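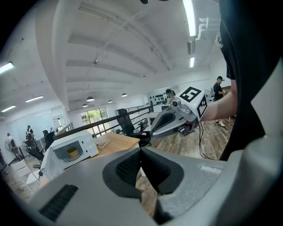 Milagros Tapia has remarked that a gripper whose pads are overdue for replacement will still close, still report its position and still spoil a day of work, and that the daily inspection matters more than any repair that follows it. Vorkelell has organized its service department on that principle.

About Us

Vorkelell maintains hand-held and arm-mounted grippers for research and training sites. The department currently has 171 grippers under its care, and each is assigned a service record when it enters use.

Search this site Enter keyword Go

Our Maintenance Program

Finger pads are examined at the start of each shift and replaced as a set of 2. Marker cubes are wiped with a dry cloth and checked for play at the base. A cube that moves under light pressure is refitted, and the camera is calibrated again before the gripper is released. Cables are inspected along their full length. Vents are brushed clean after every 80 hours of use.

Staff record all work in Stornance, our service log. Francine Zacharias approves each return to use. Hipólito Insaurralde supervises the bench and the stock of spare parts.

Training

New technicians complete the Ojeda course under Sepehr Safavi before working alone. The current maintenance schedule took effect on 5/1/24.

Service requests should be addressed to Pui-shan Choi, Customer Office.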